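Measure for measure
Kitchen scales have displaced the spoon in many homes. The sauce bottle has been slower to follow.

A recipe that calls for "a good squeeze" of mustard leaves the cook to settle the quantity. Wumpini Amissah, who writes the test recipes for the Wenbridge supper club, stopped using the phrase in April. Her dressings are now given in grams, and the squeeze bottle is treated as a dispenser to be checked against a scale.

The cap deserves more attention than it gets. Close-set vertical ridges give the fingers something to turn against, useful when there is oil on the hands. Threads should be wiped each time the bottle is refilled, as dried sauce stops the cap from seating squarely.
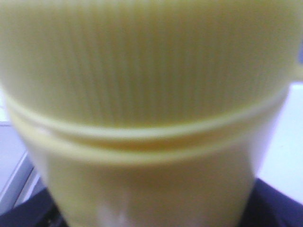 Nozzle width matters too. A narrow opening gives a slow line that can be stopped within a gram or so of the target, provided the sauce has been sieved. Amissah trims new tips a little at a time, testing between cuts — an opening made too wide can't be put right.

Her method is short. Set a light cup on the platform, press tare, and dispense until the display shows the weight wanted. For a dressing to serve 8, she allows 300 grams in total and adds the oil last. Each ingredient is tared in turn, in the same cup. A plastic tumbler suits the work better than a heavy glass jug, which uses up part of the scale's capacity before anything has been poured.

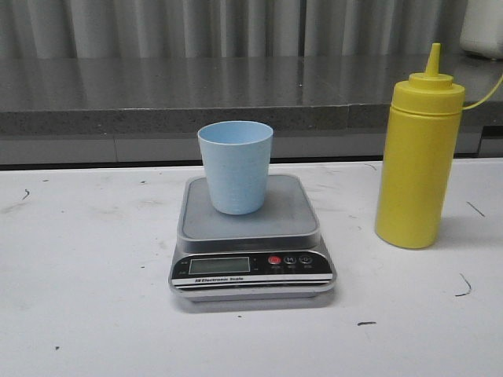

Can the bottle be weighed instead of the cup?
Weigh it before and after, and the difference is what has been dispensed. The method suits sauces going straight into a hot pan, where a cup would only hold some of it back.

Capacity is the remaining point. A scale rated to 3,000 grams covers most household work, but small amounts of spice are better weighed on a finer instrument.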